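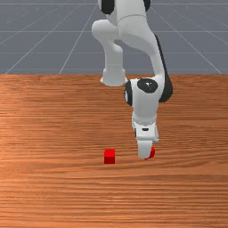

ミニチュアの塗装を長持ちさせる工夫

テーブルゲームの駒を塗りはじめて、今年の2月で四年になりました。日本語の説明書がない塗料も使うので、自分のためにメモを作りました。同じ趣味の方に役に立てば、うれしいです。

・駒は塗る前に、ぬるい水と台所の洗剤で洗います。古い歯ブラシでやさしくこすって、一晩かわかします。

・バリはナイフで取り、そのあと300番の紙やすりを軽くかけます。顔のところは、やすりを使わないほうがいいです。

・塗料は水で少しうすめて、二回か三回に分けて塗ります。一回塗ったら15分待ちます。私はBrasicoのアクリル塗料ですが、赤だけは四回必要でした。

・筆は根元まで塗料につけないでください。終わったら石けんで洗い、指で先をとがらせて、横にして置きます。

・つや消しスプレーは、雨の日には使いません。白くくもることがあります。私は騎士を六体だめにしました。

・持ち運びの箱には、底に薄い磁石シートをはります。駒の台にもワッシャーを接着すると、電車の中でも倒れません。

台座の砂は、友人のドミンゴさんに教えてもらった方法で、木工用ボンドを水と半分ずつまぜて、上からもう一度たらします。よくかわくまで、さわらないでください。

2024年5月 グアダルーペ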